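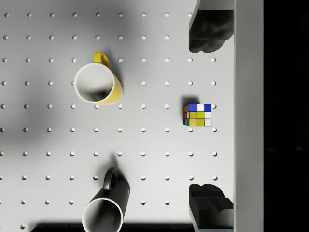 7. Checking the grasp planner in simulation

Do this before you connect Flimov to real hardware. The planner reports a confidence score for every grasp. Treat it as a hint - it has been high on grasps that dropped the part.

1. Start the Prokska simulator and load the tabletop scene with the mugs and the puzzle cube.

2. Open the wrist view. Both fingers should show, with a clear gap between them.

3. Set the random seed to 1,498. Other seeds work, but your results won't match the log that ships with the scene.

4. Select the cube as the target and press Plan. Don't press Execute yet.

5. Compare the planned finger positions with the cube in the view. If the contact points land on a shadow, turn off "Use color edges" and plan again.

Note: The perforated board can put false points in the depth map. The hole filter is supposed to remove them. Check the point cloud yourself.

6. Press Execute. Repeat for 13 trials and save the log.

7. Switch the target to a mug and repeat steps 4 to 6. Handles are where the default settings do worst.

CAUTION: A clean run in simulation says little about friction on your own gripper. Keep the speed limit at level 2 for the first hardware runs, whatever the tuning wizard suggests.

Planner settings are listed in the Fultier reference, last revised 5 November 2022. Some of the defaults there are out of date.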